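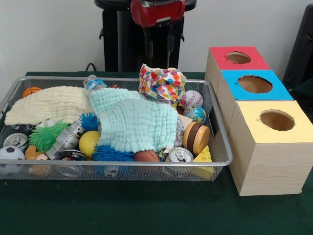 Toys and household items in a wire basket, boxes with colored tops on the right

August, 4:10 pm
Posted by the intake desk, Litard Family Services

Hi all,

Replying to the question from the Chambi office, because we went through this same thing last year and I'm so glad somebody brought it up!

> We're thinking of dropping our long intake packet for kinship
> caregivers and doing a short phone call first, with the rest of the
> forms at the first visit. Has anyone tried it? Our supervisor worries
> we'll miss eligibility problems and have to turn people away after
> they've met a caseworker. We also don't know who should make the
> calls. Any scripts would be welcome.

Yes, we tried it, and we're never going back. Our old packet was 17 pages, and a grandmother who had just taken in two kids was supposed to fill it out at her kitchen table and mail it to us. Plenty of them never came back. Now we do one call with four questions: who is living with you, who has legal custody right now, what do you need this week, and when can we come by. Everything else waits for the visit.
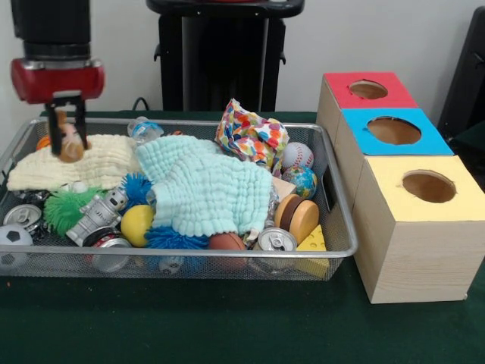 Toys and fabric in a wire mesh tray

On eligibility – your supervisor has a point, and we did get caught a few times early on. Custody papers from another county were the usual snag. We added one line to the script asking which court issued the order, and that took care of most of it. If a family turns out not to qualify, the caseworker makes the referral before leaving the house (we keep the Gellonari resource sheet in every visit folder, and I can't say enough good things about that sheet).

We logged 585 of these calls in our last program year.

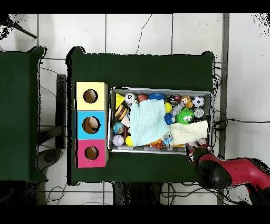
As for who calls, we started with caseworkers and it was a mess, they were always driving. Then we moved it to the front desk with a half day of training, and it clicked right away. Our desk staff are wonderful on the phone and they love having a real part in the work. We do ask a caseworker to look over the notes before the visit gets booked.

The one thing I'd fix is the data entry. If you're on Dromasero like us, the intake screen still wants every field before it will save, so we type into a plain form and copy it over later. If anybody has found a way around that, please write back, I'd be thrilled!

I'll send the script to anyone who wants it. It's two pages, with a Spanish version that two of our families helped us reword. Just reply off list so we don't fill up everybody's inbox.

Intake desk, Litard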